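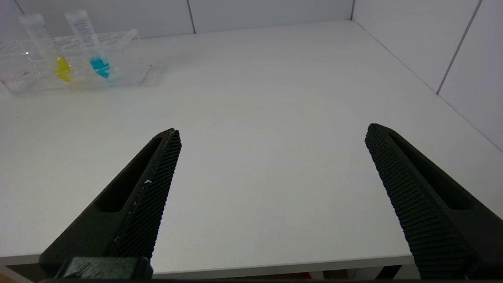 Figure 3. Wrist camera view of the tube rack station with the textured fingers fitted. Two conical tubes, one with yellow liquid and one with blue, stand in the clear rack.

4.2 Finger comparison

We compared two finger sets on the same arm and controller: the smooth fingers supplied by Cenar and the black textured fingers drawn by Zoriana Bilyk at the Pluvotthorpe lab. The textured set has a crosshatched pad on the inner edge of each finger (Figure 3). Each set made 400 picks from the rack, with the closing force held at 6 N. A pick counted as a failure if the tube slipped, turned in the grip or touched the rack on the way out.

Most failures with the smooth set were turns - the tube stayed in the grip but its label ended up facing away from the reader. The textured set turned fewer tubes but was less forgiving of a poor approach angle. Clear walls also gave the depth estimate trouble with both sets, so we took the tube position from the color image and averaged it over 60 readings before each approach.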